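Notebook — bench 2, February

Started at 13:00. Cleared the bench down to the black cloth and wiped the shelf under it while I was there. The plan for the afternoon was to settle where things live, as we keep losing small parts between the Triralberg order and the Heston order.

Took the dish rack out of the kitchen cupboard, the old one from before Plerard sent us the replacement. It holds flat panels on edge better than the slotted block did. Panels under 2 mm still lean, so those stay in the drawer for now.

Cardboard tray goes next to it for offcuts and anything waiting on a label. I cut it down from a Yen carton, number 449 on the stock list — cross that off if you do the stock sheet before me. Gaspard Cordier wants a second tray for screws. I would prefer a tin with a lid, but he can try it.

Layout before anything goes in: 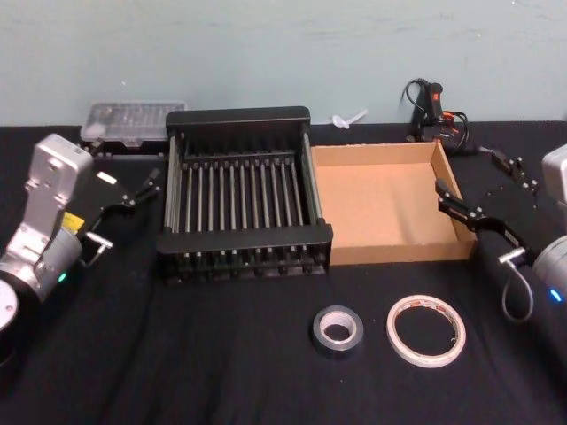
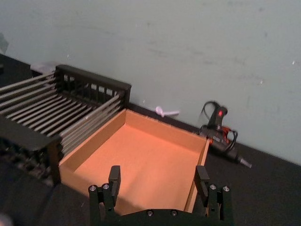
Rack and tray, both empty.

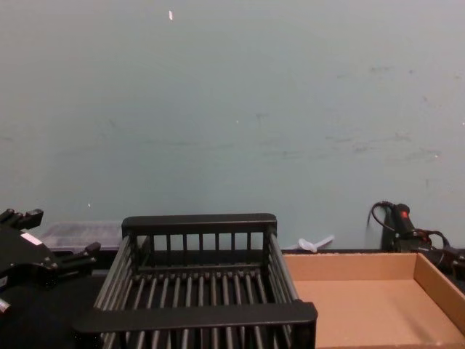 Next job is the panels for Heston, longest at the back, shortest at the front. Leave a gap between each pair so they can be lifted without scraping the face. If the rack starts to slide on the cloth, put a strip of rubber under the feet. There is a roll in the top drawer.

Glue gun gets unplugged when you leave the bench, even for lunch.

Still to do: labels for the plastic boxes, find the good tweezers, ask Gaspard if the Triralberg samples can go back upstairs. Stopped at 4.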